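March 31, 2021
Notebook, soft goods bench
Storage basket, green, felt type

Carried on with the baskets for the Timedthorpe shelving job. The Craddock sample was written up last time, so only the green one from Volport today. Eluned Bellis had it out on the bench when I got in and had already taken the tags off and filed them with the delivery note.

1. Dimensions and weight

Measured with the steel rule, basket standing on its own base with nothing in it. Height at the corner 230 mm, longest side along the rim 335 mm. Height taken at the corner on purpose, since the sides dip a little between corners and I got a different answer each time I tried it mid-side. Use the corner figure on the sheet. Did not weigh it, the small scale is still with the Nullbridge people. Leave the box blank.

2. Rim and seams

Went around the rim by hand and then looked at the corners close up. The edge is finished with a thick rolled border, and at the corner two stitched edges come together in a point. That corner is where I would expect trouble, as everyone picks a basket up by the corner even when told not to. Pulled on it with thumb and finger, both directions, and could not open the stitching. There is a tiny white fleck on the rim just to one side of the corner. Have not decided if it is lint or the end of a thread. Do not pick at it until Eluned has looked with the loupe. If it is thread, note which row it comes from.
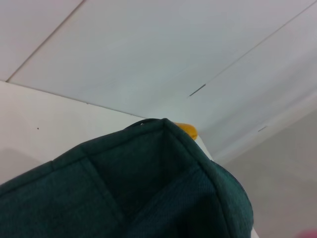 3. Inside walls

The inside is divided into panels by stitching, with a vertical seam running down from the rim, so it looks padded. Pressed on either side of the seam. It gives about as much as the outside does, so I don't think there is any stiffener in the panels, but I am not cutting this one open to find out. Ask Volport for an offcut.

Color is hard to put a name to. I wrote "dark green" on the sheet, then "teal" and crossed it out. In good light the outside is a dull bottle green and down inside it goes nearly black. For Timedthorpe that matters, because they want to see small items in the bottom without lifting the basket down. Suggest a light-colored liner, or a paler fabric if Volport does one at the same price.

4. Handling

Lifted it by the rim 17 times with the load bag in, setting it down on the same spot. Rim came back to shape after each lift. After the last one the long side leaned out slightly and I pushed it back by hand. Not calling that a failure, but it goes in the remarks.

The surface is a bit fuzzy and picks things up. Tape test on the outside only, strip is stuck inside the back cover of this book.

5. To do

Loupe on the white fleck (Eluned).
Email Volport about offcut and paler fabric.
Get the scale back.
Redo the side measurement with the basket loaded, and write down where on the side it was taken. The October sheets don't say and we can't compare against them.
Second basket from the same batch stays bagged until the above is done.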